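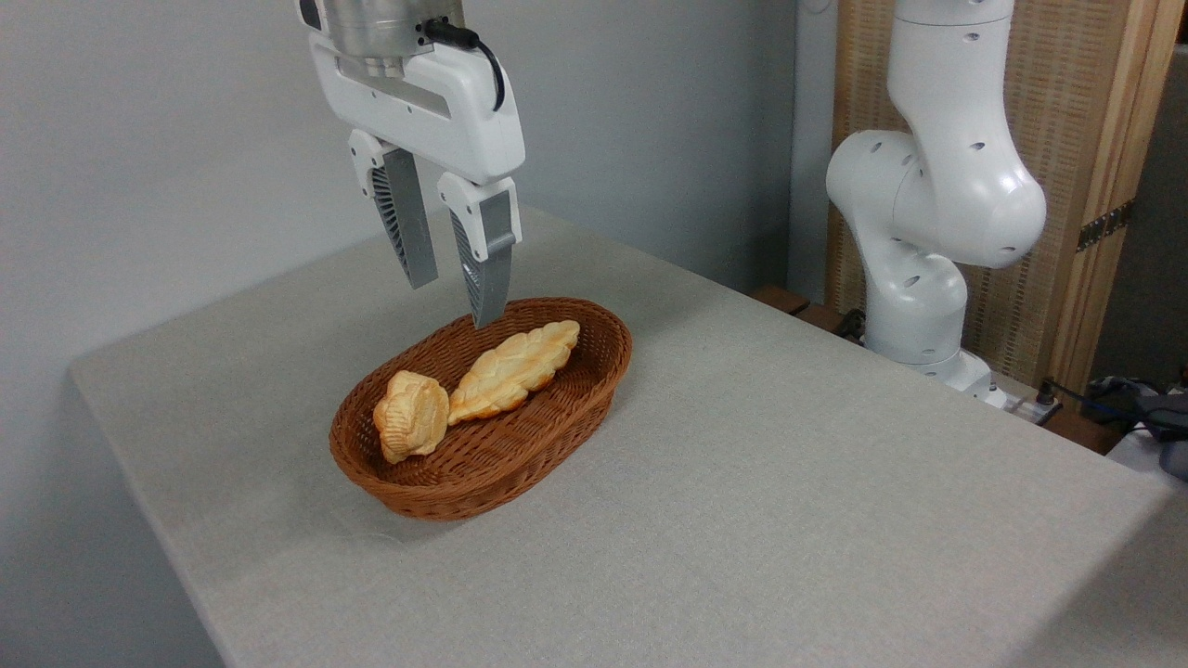 Qiuyue Zhong says a bread basket should never be washed, only shaken out over the sink and left by an open window. I have washed every basket I own at least once, so you can guess how that conversation went. She also says a braid and a bun should not share a basket, as the soft one picks up crumbs from the crusty one, and there I just can't follow her. Mine share. They look nice together!

Welcome to the bread basket page, anyway. I started it in November with the idea of putting up one basket and whatever bread was in the house, and a few words about each. It was last tidied up on 2021-08-25, when I took down the old table settings (too many napkins, not enough bread) and decided to begin again with a single picture and more notes.

The basket
Oval, brown, wicker, with a thick rolled rim. I'm very fond of a rolled rim. You can pick the thing up by it without feeling you're about to pull a strand loose, and it gives the end of a long loaf somewhere to lean. The weave is a tight crosshatch with a reddish tone to it, and I like how that sits with a golden crust. I've tried pale baskets and the bread just sort of disappears into them.

I've priced ovals like this all over Ivenstead. The stall by the Promport ferry office wanted 299 for one with a lining, and 800 for a set of nesting ones that I did not need and thought about for a week. No lining for me, thanks – I put a cloth in when company comes and leave the weave bare the rest of the time.

The braid
Glossy, golden-orange, darker along the ridges. That's the color I'm always after and only sometimes get. Jianhua Shao taught me to brush the egg on twice, once right after braiding and once just before the oven, and to go easy in the dips between the strands where it likes to pool. I used to slap it on once and hope. Pinch the ends hard and tuck them, or leave them pointed if you like the look (I do, even if the points get eaten first in my house and never make it to the table with the rest).

For an oval basket I lay a braid on the diagonal. It buys you a bit of length, and it leaves a space at one end for something round.

The bun
Pale and rumpled, with all those folds. I have a weakness for a bun that looks like somebody slept on it. You want a softer dough and a cooler oven, and you have to take it out while it still seems too light. Every instinct tells you to give it five more minutes – don't! Tear it along the folds and skip the knife.

The table
Light gray, and I've come around to gray for bread. Busy tablecloths fight with a woven basket. There's a faint scuff in front of the basket and I'm leaving it alone, having once spent an entire afternoon on a mark like that with baking soda and ended up with a shiny patch that was worse.

Odds and ends from the mailbag
Romeo asked if a basket this shape will hold a sandwich loaf. Measure yours first, and go by the floor of the basket, as the rim always fools you. Tang wanted to know how to get flour out of the weave. A dry pastry brush, short strokes, going with the strands. If it's really packed in, take the basket outside and tap it upside down on your palm.

The old page had 2,216 visits before I took it down, and 1,976 of those were for the napkin folding, so I realize I'm going against what people want. The napkins may come back. Next up is a round basket with a handle, if I can get the seeded rolls to brown evenly on both trays.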